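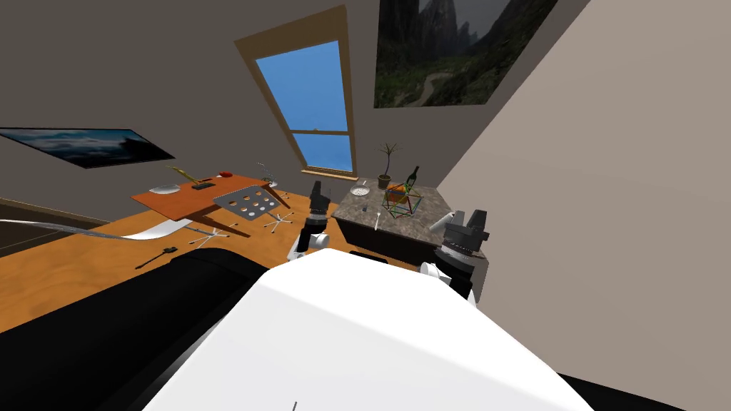
Re: Old category pages and redirects after the move

List home | Threads | By author | Search | Subscribe

July, 4:10 pm
From: Rin Oshima

Hello Shota, hello all,

Thank you for the detailed message. I did a similar move for the Kuhlmann catalog last year, so I will try to answer between your lines. Please excuse my English if something is not clear.

> Shota Kaneko wrote:
> We moved the Lultby shop from the old system to Edorau in July. The old
> site had 1076 addresses in the sitemap. The new one has 739. I made
> redirects for all product pages that still exist, but the rest I sent to
> the home page, so that visitors do not see an error.

I would change this first. When a page about door handles is sent to the home page, a search engine often treats it as a missing page, and the links that pointed to it do not help you any more. The visitor is also confused. He clicked on door handles and now he sees a summer sale.

For every old address I would ask if there is a close page on the new site. If a product is gone but its category is still there, redirect to the category. If nothing is close, let the server answer 410 and show a friendly error page with a search box. With 410 the address usually leaves the index a little faster than with 404, but in my experience the difference is small, so do not lose sleep if your hosting only allows 404.

> Is it a problem that some redirects go through two or three steps? The old
> site already had redirects from the time before, when all the addresses
> ended in .html.

It works, but it is slow, and crawlers give up after a certain number of steps. I put the old rules and the new rules in one spreadsheet, with the first address in column A and the last address in column B, and then I wrote the rules again so that each one goes directly. For Kuhlmann the longest chain had 4 steps. It took me two evenings, most of it for addresses with capital letters.

Please check also the slash at the end. Your examples have /hinges and /hinges/ and both give a page. Choose one, redirect the other, and use the same form in the menu, in the sitemap and in the canonical tag. In the second example you sent, the canonical tag still shows the address of the test server. This is probably more urgent than everything else in my message!

> I have the Calteo crawler, but the version I use stops at 500 addresses.
> Can I trust a partial crawl?

For finding mistakes in the templates, yes. For the redirects, no. But you do not need to crawl for this. Take the list from the old sitemap, cut it into three files and check each file in list mode. Add the addresses from your server logs too, as old sitemaps often forget PDF files and the print versions of pages.

> Traffic from search is lower than before the move. How long should I wait?

I cannot promise a number. For us it went down, stayed down for several weeks, and came back slowly, the categories before the products. I would correct the canonical tags today, send the new sitemap, and leave the page titles alone for the moment. If you change titles and redirects in the same week, you will not know later which change did what.

One question from my side: did you keep the old domain, or did the name change too? You wrote "the old site" and I was not sure. If the name changed, keep the old domain registered and the redirects active for a long time, at least a year. I have seen a company let it expire, and a stranger bought it.

I can send my spreadsheet to the list if somebody wants it. The column names are in German, but there are only five of them.

Best regards,
Rin

> Thank you in advance for any advice,
> Shota

Messages are copyright of their authors | Contact the list owner | Back to top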